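Television | Features

Counting the Gap: How a Second Season Gets Made, or Doesn't

The second season of Sindmont was ordered in July, before the first had finished airing. The order was for the same number of episodes, the same running time, and a budget per episode that the production company, Yoon, describes as flat. Viewers who had been asking for news got a single line on the show's official page and then nothing further for most of the winter.

Silence of that kind is usually read as trouble. In most cases it reflects the ordinary sequence of steps between an order and a first day of shooting, few of which produce anything worth announcing. Writers are hired, options on the cast are exercised or allowed to lapse, and stages are booked against other shows that want the same weeks.

The option is the least understood of these. A lead actor on a new drama typically signs a contract that covers the pilot or first season and gives the producer the right, but no duty, to call on the actor for further seasons at agreed rates. That right has an end date. If the producer has not used it by then, the actor is free to take other work, and the terms must be negotiated again from the beginning. Extensions can be bought, and on Sindmont two were.
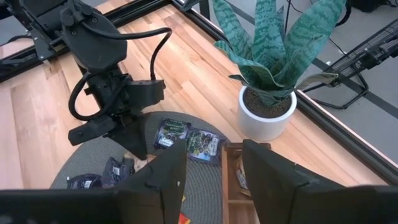 Each extension moves the problem down the calendar without solving it. An actor held for an extra period may still have a film booked on the far side of it, and the shooting schedule then has to be built around that film. Narayanan D'Souza, who ran the writers' room in both seasons, was told to plan for a lead who would be present for the first 60 days of the shoot and absent afterward. The last two episodes were outlined on that basis. They follow the harbor police almost entirely, with the main character heard in one telephone call.

The second constraint is the format in which the story was sold. Sindmont was pitched as a limited series, and its first-season finale closed every plot line that had been opened. Reopening a closed story costs script time. The room spent its opening weeks on a document that listed each character's legal status, address, and knowledge of the crime at the end of the finale, with scene numbers for every entry. The document was also used to rule things out. A return for the murdered bookkeeper was proposed, checked against the list, and dropped.

Comparison with Dedetti is useful, as it had a similar audience and a similar ending. Its second season was confirmed in public before any options had been exercised. Two of the regular cast had moved on by the time offers were made, and the parts were recast. The season aired, drew a smaller audience than the first, and was the last. 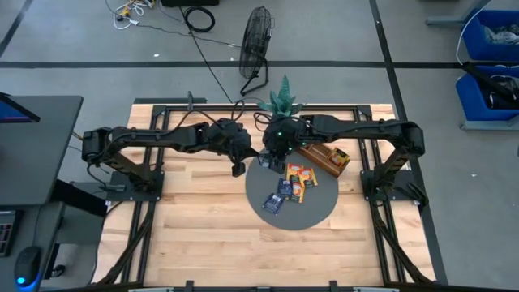
According to Eun-ji Jang, the recasting has been given too much of the blame. The scripts for Dedetti were late, she says, and the early episodes were shot from drafts that still had scenes missing. A new face in a known part can be accepted within an episode or two — a plot that starts over in the middle of the season is harder to forgive.

The ratings do not settle the question. Audience figures for the first broadcast of Dedetti's second season fell steadily from the opening episode, before either recast character had a major scene. Streaming figures were not released. Yoon's own practice since then has been to withhold a return date until all scripts are in a shooting draft, and this accounts for most of the delay on Sindmont.

Fan activity had a limited effect. A petition for a second season closed with 1,944 signatures, and it was delivered after the order had already been placed. Bok-nam Han, who handled scheduling at Yoon, recalls that it was circulated internally and filed. Sales to foreign broadcasters carried more weight, in particular a presale to Indell that covered part of the location work and set a firm delivery month. 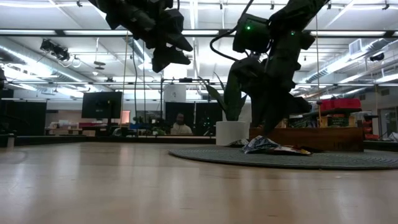

Television production schedules are often fixed well before a return date is made public.

Delivery terms of this type leave little room. Finished episodes must reach the buyer with sound mix, subtitles, and music rights complete, and a late episode can reduce the fee. Editing on Sindmont began while the harbor scenes were still being shot, and the composer worked from rough cuts.

A third season has not been ordered. The options on the principal cast run until the month after the finale airs.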